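We use cookies to remember your settings and see which pages get read. By carrying on you agree to this. Manage preferences

Wornwood shops drop the paper stamp card and share one points scheme

Monday, February 26, 2024

I have a drawer at home that is mostly half-filled stamp cards. Coffee, sandwiches, a car wash I've been to twice, a bakery that shut before I reached my free loaf. So I was rather pleased to hear that the independent shops in Wornwood are binning the lot and running a single scheme between them from April. One card, or your phone if you prefer, and the points work in every shop that has signed up.

It's called Stustunari (I had to ask for the spelling, and then ask again) and 27 businesses are in so far. Most of them are on the high street and the two lanes behind it, with a handful out by the station. You get a point for every pound you spend, and 97 points gets you three pounds off at any till in the scheme. Why 97 and not a nice round hundred? Apparently the sums were done on what the shops could afford to give away and that's where they landed, and they rather liked that people would remember it.
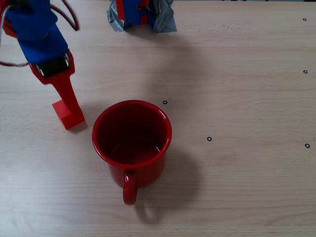

The bit I found most interesting is who pays for the discount. With the old cards it was simple, as the café that stamped your card gave you the coffee. Now you might earn your points at the butcher and spend them at the bookshop, which sounds like a recipe for a row. The way round it is a shared pot. Each shop puts in a small slice of whatever its cardholders spend, and when somebody cashes in, the shop that took the money off the bill claims it back from the pot at the end of the month. There is a joining fee too, £187 a year, which covers the card readers and the software.

I spoke to a few shopkeepers on Saturday and got a proper mix. The owner of the hardware shop was all for it and had already cleared a space by the till for the reader. The woman in the wool shop was less sure. Her customers are regulars who'd come in anyway, she told me, and she didn't fancy paying to give them money off things they were going to buy at full price. Fair point! She has signed up all the same, mainly to see what the other lot are selling her customers. 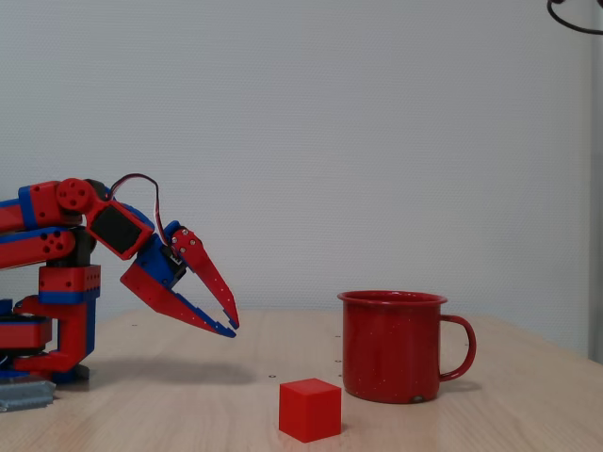 Red and blue robotic arm over a wooden tabletop.

That last part matters more than the three quid, I suspect. A stamp card tells a shop next to nothing. It can't say whether the person buying a tenth flat white comes in every morning or once a season, or whether they ever pick up a cake as well. With the new scheme each shop gets a monthly summary: how often cardholders visit, what sort of time, how much they tend to spend. No names go to the shops unless you tick the box that says they can contact you, and I'd suggest reading that page before you tick anything (I nearly didn't).

Avstead has had much the same arrangement for a while, run by a small outfit called Gentile, which is also handling the Wornwood version. I went over there last week to try it out. The cards worked everywhere I used mine apart from the cheese stall, where the reader had gone flat, and they wrote my points down on a paper bag and added them later. The app is a bit slow to open. I did end up buying a lampshade purely to tip me over the line for a discount, so somebody's plan is working.
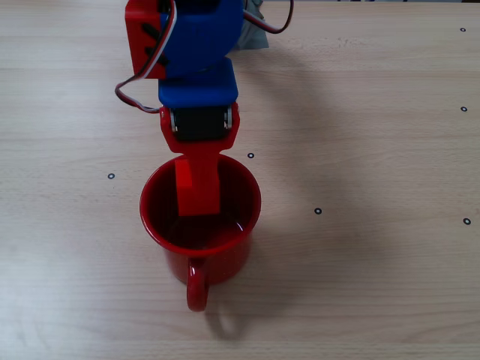
Sign-up opens to shoppers in mid-April, and the first 2,000 people to register get a starter bonus of ten points. You can do it online or fill in a form at any shop with the green sticker in its window. Points last for 18 months from the day you earn them, and if you lose a card they can move the balance to a new one so long as you registered it first.

As for your old stamp cards, most of the shops taking part will honour them until the end of June. The sandwich place by the station is swapping each stamp for five points, and the others are deciding for themselves, so ask at the counter. I've dug mine out of the drawer and I'm two stamps off a free coffee in one of them, so that's my week sorted.

Recent items

Card readers: what small shops in Avstead are paying
Saturday parking charges to stay as they are
Gift vouchers and the small print on expiry dates
Is it worth opening late on a Thursday?
Wornwood market moves its stalls for spring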